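2024-03-15, call with Fernanda Garcia, written up fast from notes

Garcia has been comparing two grippers in sim for Omholm since December. Kassa is the one they had, Ekel is the newer one. Same arm, same green mounting block, same tray. She wanted to talk about cameras first, so we did.

"Everyone asks which gripper won. I spent most of my time on the views." The steep view from above is what she uses for reach and clearance. The wide round one, looking out over the back of the gripper, is what the controller gets. "You look at both or you fool yourself."

Does she trust the wide view? Mostly. "Straight edges go all bendy out at the rim. In the middle it's fine, and the middle is where the fingers are." Dark fingers over a dark tray – that bugs her more. She's asked for a lighter tray twice. 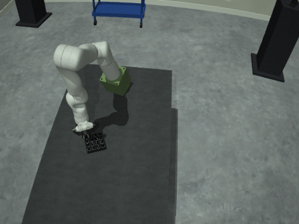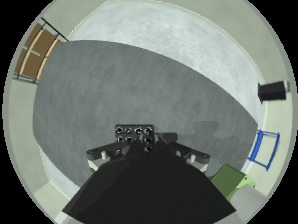

## On the numbers

She ran 2,333 tries total, split across the two grippers. 343 got thrown out, mostly bad starts where the arm was already too close to the tray. "I'd rather toss them than argue about them." Robel Gebretsadik reran a batch of around 1,000 on his own machine, with the Kitia controller, and got the same ranking.

So, Ekel? Yes for small parts in the tray slots. Kassa still better on anything tall. "It's slower to close but it doesnt nudge things." She wouldn't put a price on that.

## What's next

Real hardware. No date. She expects the contact settings to be wrong ("they're always wrong") and the shadows to be worse than in the render. Gebretsadik wants a second camera on the forearm, she thinks that's a lot of cable for not much.

Asked what she'd do over. Long pause. "Pick the lens before teh gripper. We did it the other way and I had to redo a month."

Need to check with her – is the Kitia version the old one or the new one?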